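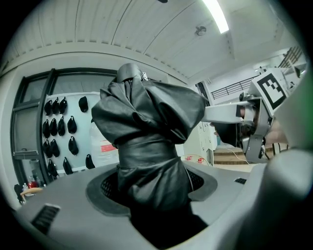 Clementina Bragança asked whether we should sign for all the grippers before December or hold part of the order back. My view is to hold it back until the open items are closed.

Pre-purchase checklist, hand-held grippers and backpack units
Site: Hellgate showroom
Date: October 21, 2021

1. Fingers open and close over full travel. To be tested on each unit at delivery.
Comment: Elska quotes pads separately. Add one spare set per gripper to the budget.

2. Marker cubes fixed square and clean. To be tested at delivery.
Comment: the Pustau price excludes replacement prints. Ask again. 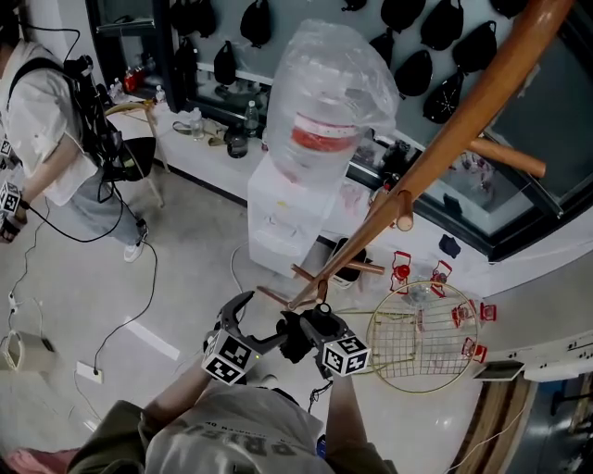

3. Cable runs. Open.
Comment: floor leads are a trip risk. Allow 60 for covers and ties. Short leads preferred if Janjua can supply them at the same cost.

4. Backpack straps and weight. Open.
Comment: no weight given in either quote. Limit wearing time to 40 minutes until we have a figure.

5. Tall or unstable objects in the task list. Open.
Comment: coat stands need a clear area on all sides. No lifting above shoulder height.
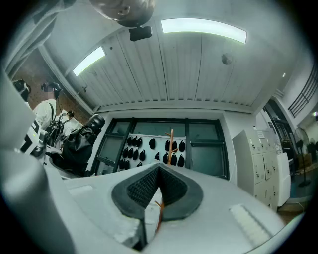 6. Cost per complete set. Over.
Comment: 1,046 against a ceiling of 1,000. The difference is the carry case, so quote again without it.

7. Training and supervision. Not budgeted.
Comment: Bragança to supply hours.

Items 3 to 6 to be rechecked before the order goes in.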